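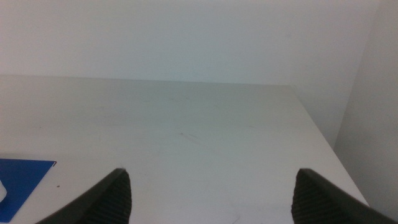 Defne Uysal reckons the ridged pads are a waste of a good afternoon and we should all stick with smooth ones. I'm not so sure, so in this part of the course we'll try both! Keep the Brudo fingers on for the first round (ridges facing inwards, please), then swap to the smooth Prustel pair and run it again. Do 10 grasps with each, same object, same starting pose, fingers fully open before you go in. Leave the controller speed at 500 — I know, it feels slow — and write down every slip, even the tiny ones. Bring your numbers next time and we'll argue it out with Defne.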